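20 Nov 2024, Brevuncombe, bench 2

Continued with the clean-up task for the Illance set. The session started late, as the Herrero controller wanted a new login and I had to ask Mwanahawa Ndung'u for the password. Please somebody write it on the card inside the cabinet door.

Count in the log at the end of the day: 589 episodes recorded, 544 kept after review. Most of the rejected ones are my own fault. I closed the gripper too early on the handle, and then I corrected by hand in the middle of the motion. Such correction is confusing for the training, so I prefer to throw the episode away. A few others have a gap in the wrist video and cannot be repaired.

Start positions are taken from the tape grid. I change the square and also the direction of the handle between episodes. Last week we had too many starts with the same direction, and the Stolis policy learned to reach always to the same side. It is better to be slow here.
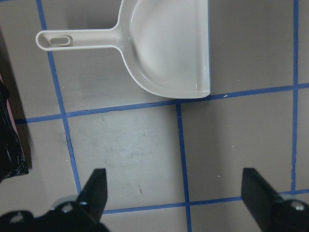
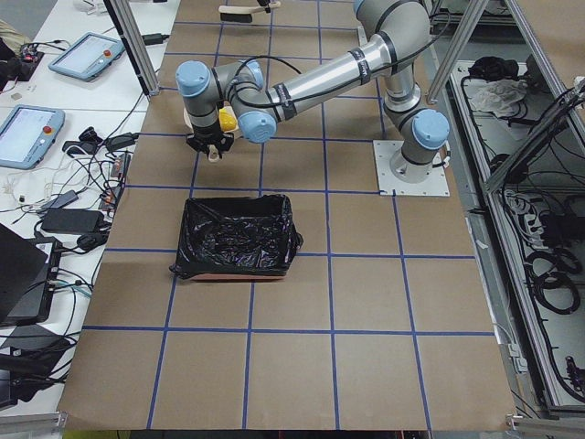
Dustpan from the wrist camera (first picture); table with the lined bin from the fixed camera (second picture).

Notes for the next person:

The bag in the bin must be folded well over the rim before recording. When a corner stands up high, the operator goes around it without thinking, and this detour comes into the data.

Tape on the grid is lifting in some places. I pressed it down, but new tape would be better. If you replace it, keep the same lines, otherwise the start labels will not match the old episodes.

The white dustpan gives reflections when the pan is facing the lamp. I did not remove these episodes. Mwanahawa thinks they are useful for the model, I am not so sure. We agreed to train 2 versions, with and without, and compare them in January.

Still open: time offset between the wrist camera and the fixed camera. I measured it in the morning but forgot to save the file. Must repeat before the next upload.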